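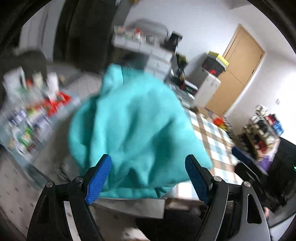

3.2 Sorting and storing household textiles

Soft items were the hardest class to sort by type. Participants in the Indcombe homes were asked to pick each item up from a mixed pile, decide where it belonged and put it there. Towels, sweatshirts and blankets were often bunched up when lifted, and in that state their outline gave little clue to what they were. A sleeve or a hem usually had to come free before a choice was made.

We logged 1003 pick-ups over 30 sessions in July. Items went to one of four places: a drawer, a shelf, a hook or the wash. Thick cotton items were put down and picked up again more often than thin ones, mainly in rooms where the storage was already full. Where the top of a drawer unit or cabinet was in use for other things, people tended to fold on the bed or the floor instead.

Figure 3 shows a teal cloth held in a bunch. It was coded as "soft, type unclear", following the scheme in Liang, and kept that code in the analysis. The Mernska scheme has no such code and would force a choice between towel and garment. We tried both on the same set and found that the forced choice lowered agreement between coders, most of all for plain items in one colour.

Folding time was measured from the first flat contact with a surface to the last release. Items that were never laid flat were left out of this measure.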